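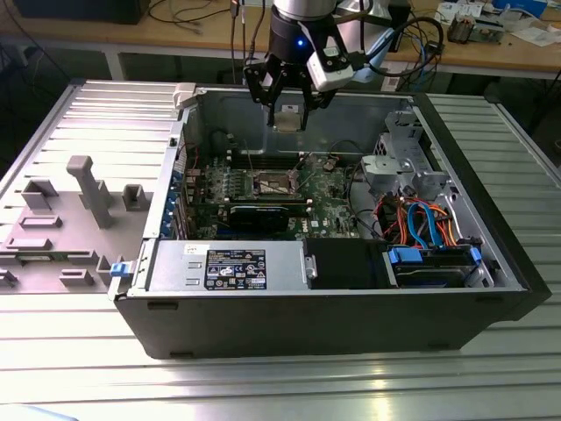
Penberg held its open day last weekend, and I went because a friend had a spare pass and because I keep being told that machines will soon be fixing our computers for us. I am still waiting to be convinced.

The robot had a desktop tower on its side with the panel off and the graphics card still in place. It held a small square part between two black fingers over the processor socket. A crowd leaned in. I leaned in too, I'll admit. It is a strange thing to watch a machine work inside another machine.

Then I asked the person from Kimico how many different computers it had been tried on. The answer was 2. I asked how many attempts they had logged and was told 536, with no word on how many went well. My local repair shop sees about 100 computers in a month, half of them full of cat hair and screws that don't match.

That is the job. Lifting one part from a clean, open case on a flat metal bench is a piece of it - a small piece, and somebody has to take the panel off first. The flyer talked about saving old machines from the dump. Fine. Show me one with a stripped screw.

I'd go back in April if they let visitors bring their own.

12 comments | 79 shares

We use cookies to improve your experience. By continuing to browse, you accept our cookie policy.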